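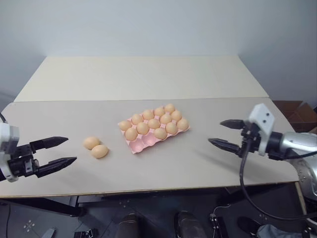 Section 4. The Egg Exercise

Read this section to the end before you power anything up. The club has lost 2 cartons to people who skipped ahead.

1. Set the tray on the front panel of the table, at an angle, within reach of both arms. Magaña, our practice program, copes with an angled tray. It sulks if the tray is square to the edge.

2. Fill the tray from the rear row forward. Leave the last cups at the left end of the front row empty and lay the eggs that belong there on the table, on the left arm's side.

Note: Keep loose eggs on their sides. An egg stood on end will not stay that way, whatever Abelardo tells you about his childhood.

3. Open both grippers fully and bring them in facing each other. Check that neither lower finger touches an egg.

4. Look at the cable on the right arm. It should hang over the front edge of the table with slack to spare.

CAUTION: Feet stay clear of the cables on the floor. This means your feet too.

5. Set the closing force to 800 on the Stuker panel. The scale has no units. We have asked.

6. Run one egg at a time, left arm only, and return to the open position between eggs. The right arm holds still until Section 5.

CAUTION: If an egg cracks, press stop first and say your piece afterward. Wipe the fingers before the next run - dried yolk in the joints is a job for Estrella, and she keeps a list.

Settings last checked by Sibel Işık, Mar 31, 2019.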